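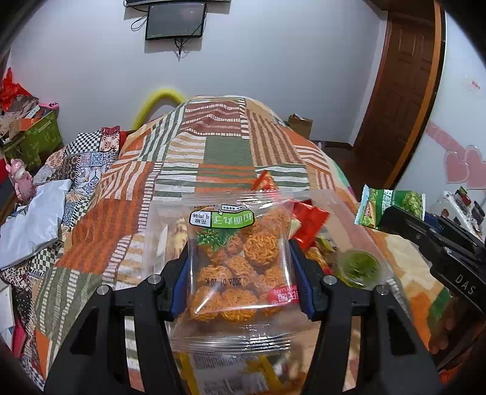
The grasp labeler and I have stopped speaking. I spent most of December writing it, a small script that reads finger width over time and marks the moment a grip closes. On rigid boxes it was lovely. Then came snack bags.

A bag full of noodle balls doesn't stop the fingers at one width. They close, the film gives, the contents shuffle, and my script announces a grasp, a release and another grasp, all inside what any toddler would call picking up a bag. I had a threshold of 2 mm. I raised it. Now it missed the thin packets entirely, so that was a productive evening.

Svenja Bühler suggested I look at the slope and forget the width. I said I'd tried that, then went home and tried it. With a window of 220 ms the double grasps mostly went away, and I ran it over 200 clips in Cluvex before bed. The ones still wrong are nearly all clear plastic, where the segmentation mask leaks through to whatever is behind - patterned quilts are the worst, all those stripes.

The mask is next. I've already told Svenja it'll take an afternoon, and she wrote that down.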